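Postharvest Handling, Unit 6
Mixed storage of fruit
Notes: A. Chuensuk

6.1 Compatibility
Tomatoes and citrus differ in ripening behavior. Tomatoes are climacteric: respiration and ethylene output rise sharply at ripening. Citrus is non-climacteric and does not sweeten after harvest.
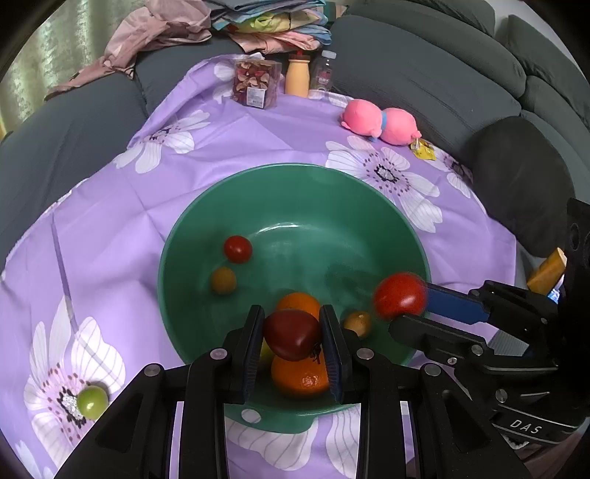
Tomato and citrus in one bowl. 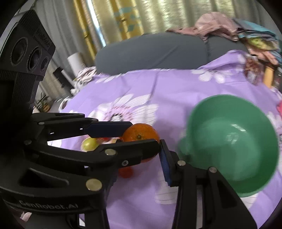 6.2 Chilling injury
Mature-green tomatoes held too cold ripen unevenly and pit. Symptoms often appear only after return to room temperature. The Murnthorpe trial graded 397 fruit; see Juhász, table 2.

6.3 Reading
Review respiration quotient before Unit 7.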